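Pre-Session Inspection, Two-Arm Demonstration Station
Site: Gorberg, Station 5
Date: Thu 1 January
Applies to: recording sessions for the Rollumier task set
Next full inspection: April

Complete this sheet before the first episode of the day. Mark each line OK, FIX or N/A. Comments go under the line they belong to. A FIX on any line marked (S) means the station stays off until the line is cleared.

SECTION A. POWER AND STOP

A1. Stop button within reach of the operator's seat (S) -- OK
A2. Stop button cuts both arms when pressed (S) -- OK
Comment: Tested twice, once with the arms parked and once during a slow move. Both arms dropped out of drive together.
A3. Arms hold position or settle slowly after a stop (S) -- OK
Comment: The left arm settles faster than the right. Same as the last sheet. Keep hands out from under the elbow when testing.
A4. Power supplies off the floor and away from drinks -- FIX
Comment: The supply for the right arm was on the floor again. Moved to the shelf. Someone needs to put a strap on it.

SECTION B. ARMS AND MOUNTING

B1. Base fasteners tight by hand check (S) -- OK
B2. No play at shoulder or elbow with power off -- OK
B3. Mounting rail free of cracks -- OK
Comment: Scuffs and whitish marks on the rail are old and only on the surface. Do not log them again.
B4. Gripper fingers close evenly -- OK
B5. Speed limit set to the recording value, not the test value (S) -- FIX, cleared
Comment: Found on the test value. Reset and both arms restarted before going on. The Plattner control program does not show the setting on its main page, so you have to open the limits tab and read it.

SECTION C. CABLES

C1. Cables clear of the joints through full travel (S) -- OK
Comment: Moved each arm by hand to its far reach and back. Watch the slack at the wrist when the arm is folded in close.
C2. Ties in place and not cutting into the jacket -- OK
C3. Camera connectors seated -- OK
Comment: Pushed in by hand. If the picture freezes during an episode, stop and check here first. Discard the episode.

SECTION D. CAMERAS AND LOGGING

D1. All views live and in the right slots -- OK
Comment: Left and right wrist views were swapped in an earlier batch. Wave a hand in front of each one and read the label.
D2. Clock difference between arms and cameras under the limit -- OK
D3. Disk space for the full session -- OK
Comment: 699 GB free at the start. Simaleck uploads run overnight, so do not delete anything by hand to make room.
D4. Episode counter carries on from the last session -- OK
Comment: Starts at 1543. The target for this task is more than 600 good episodes, and failed grasps are kept only if the operator flags them as failed.

SECTION E. TABLE AND OBJECTS

E1. Surface clean and free of loose screws -- OK
E2. Objects match the task card -- see general comments
E3. No glass, blades or liquids on the table (S) -- OK
E4. Objects placed inside the reach of the arms -- OK
E5. Start positions changed between episodes -- OK
Comment: Change the angle as well as the spot. A batch where everything starts in the same place does very little for training.

SECTION F. OPERATOR

F1. Sleeves, lanyards and long hair secured (S) -- OK
F2. Operator has read the task card today -- OK
F3. Second person in the room for the first run (S) -- OK
F4. Break taken at least once an hour -- N/A at time of check

Both arms over the table, with the grippers close together:
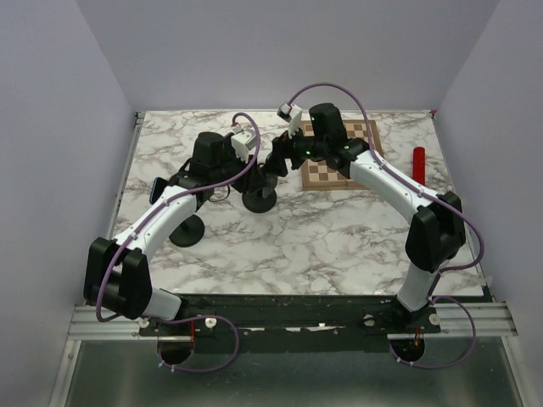
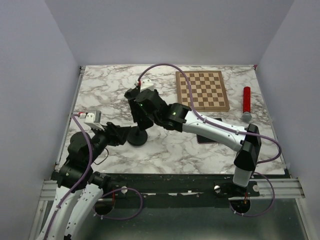
General comments. The main risk on this station is arm-to-arm contact, and the control program will not prevent it. It limits each arm on its own and has no idea where the other one is. Operators have to leave a gap themselves, most of all when both grippers work at the same object, as with the round-based black piece in the second view. Agree before the episode which arm goes in first and which one backs out first, and keep to it. The checkerboard toward the back of the table needs care too -- come in from above and do not drag a finger across it. If the grippers touch, even lightly, stop, repeat B2 and B4, and mark the episode as contact. Do not trim the contact out and keep the rest. On E2, the task card still lists the old object set and has to be reprinted before the next session.

Result: station cleared for recording.
Open items: A4 strap, E2 task card.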